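Grerken Boards > Home and Tidying > Sorting and storage
Thread: One bin for everything small, or many boxes?
2389 views

Boonsong Jitpraphai wrote:
Good evening to all. I moved to Drestcombe in November with my two daughters and we have less space than before. In the old flat every kind of small thing had its own box: hair things, bath toys, building blocks, and so on. Now I have one shelf in the hallway and I am thinking to put everything small in one metal bin and sort it only when it is full.

My wife says this is laziness with a nice name. I would like to hear from people who have tried it. Please excuse my English, I write slowly but I read everything.

mapletin wrote:
Tried it, hated it. You end up tipping the whole lot on the floor every morning to find one hair clip. Boxes with labels, every time.

Oonagh_K wrote:
We've had one bin for years and it's fine, as long as it's wide and shallow. The trouble with deep ones is that the small stuff sinks and you only ever use the top layer. How deep is yours?

Boonsong Jitpraphai wrote:
Thank you both. Mine is a Stosar bin, the low one, and it cost me 900 in the money of my old country, so I am not ready to give it away. I can touch the bottom without bending my elbow. I think this is shallow enough, but maybe I am wrong.

I have written my whole method on my page, with the mistakes also. I copy the beginning of it in this post, so you can say what is bad in it.

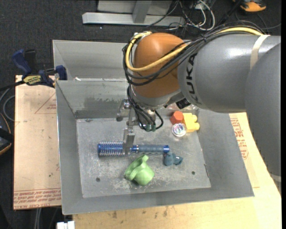
9 min read

A mixed bin, and what should not be in it

A blue round hairbrush and a few small toys can share a grey metal bin, but I do not think they should share it for a long time. The bristles of a round brush take hold of everything – wool, crumbs, the hair of dolls. After one week I cleaned ours with a comb and it was not a pleasant job. So my first rule is that brushes go out of the bin in the evening, also when the bin is almost empty.

The second rule is for blocks. A yellow block with studs is easy to see on grey metal, and a red-orange one also. Pale green and dusty teal are harder for my eyes, and these are the colours I forget. I now take out the pale things first and leave the bright ones for the end.

The third rule I have not decided. It is for small shiny things, round ones with a clear rim and many colours in the middle. My daughters call them treasure. I call them things which hurt when I step on them.

(end of the part I copied)

mapletin wrote:
So your rules are: brush out, pale things out, shiny things undecided. That's three boxes, my friend. You've talked yourself into my side.

Boonsong Jitpraphai wrote:
No, I do not agree. The brush goes to the bathroom hook, where it lived before. It does not need a box. The toys stay together in the bin until they are sorted.

Oonagh_K wrote:
I'm with Boonsong on that. A hook isn't a box. I would keep toys away from anything that touches hair, though. We had nits in the house twice and I washed every single brush in the sink with a drop of shampoo.

ferrydog2244 wrote:
Metal is noisy. Has anyone said that yet? Drop a block in at six in the morning and the whole house is up. I put an Akl drawer mat in the bottom of mine, cut with kitchen scissors. It slides a bit, but the noise is much less.

Boonsong Jitpraphai wrote:
This is very useful. The noise is the real complaint of my wife, I think, more than the laziness. Did you fix the mat with something, or does it only lie there?

ferrydog2244 wrote:
Only lies there. I lift it out on washing day and shake it over the back step.

mapletin wrote:
Still say boxes. But the mat is a decent idea, I might try it in the cutlery drawer.

Boonsong Jitpraphai wrote:
I have measured the bin and I will buy the mat tomorrow. For the shiny things I will give a jar with a lid, and mapletin may count this as one box if he wants.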